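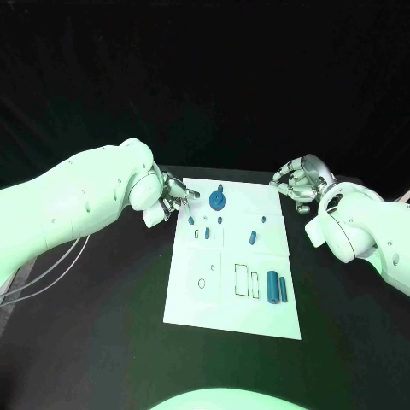

I was away from the cell for most of the winter, and when I got back in March the left hand was missing pegs. It wasn't missing them by much. It would come down a little to one side, close, and push the part over. I've been meaning to write up what I did, mostly so I can find it again.

The cell is the two-arm setup we call Trindade, with a hand on each arm and the parts board on the table between them. The task is small blue parts into matching slots. The right hand does very little of this work, so it's parked up and out of the way while the left one is being tuned.

I started with the boring things. The base bolts had been checked and marked with paint pen, and none of the marks had moved. Then the cables. The ones under the left arm need enough slack to let the wrist turn all the way, and a tie had crept along far enough to pull on them at full reach. I cut it off and put a new one on closer to the elbow. That helped, though it didn't fix the miss.

Next was the home position. The controller keeps an offset for each joint and it had 919 stored for the wrist. My notebook says 424. I don't know who changed it or when, and the log only goes back 22 days. I put the old value in, ran the joint to its stop and back, and tried again. Much better. The hand was now landing close enough that I could start working on the fingers.

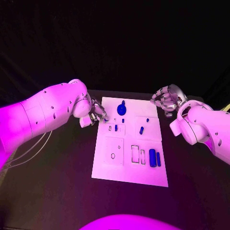

Chrysoula Kokkinos thought I should have redone the whole calibration instead of typing in a number from a notebook. Her point was that an offset that changes once can change again, and that I'd have no way of knowing which joints were affected. She was right, and I did the full routine the next morning. It took 18 poses and most of my coffee. Two other joints had shifted slightly – too little to see by eye, but enough to add up at the fingertip.

After that it was grip. The small pegs are the hard ones. If the fingers close too fast, the first one to touch knocks the peg before the other gets there. I slowed down the last part of the close and lowered the force limit one step. I also wiped the fingertips with alcohol, which should be done far more often than I do it.

The other thing I changed is the order of the work. We used to do the big cylinders first and leave the pegs for last. Now the pegs go first, while the calibration is fresh, and if something is off I find out early.

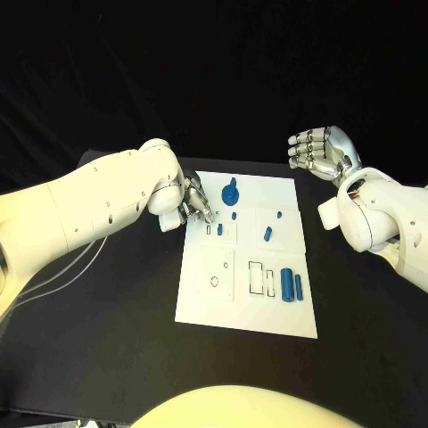
Does the offset survive a power cycle? a reader named Akus asked under my last post. On this controller it does, as long as you save it to the arm as well as to the session. I've forgotten the second save before and lost an afternoon's work to it.

Still on the list: a longer log, a proper strain relief for the left cables, and the same routine for the right arm. I'll do that one when the spare ties come in.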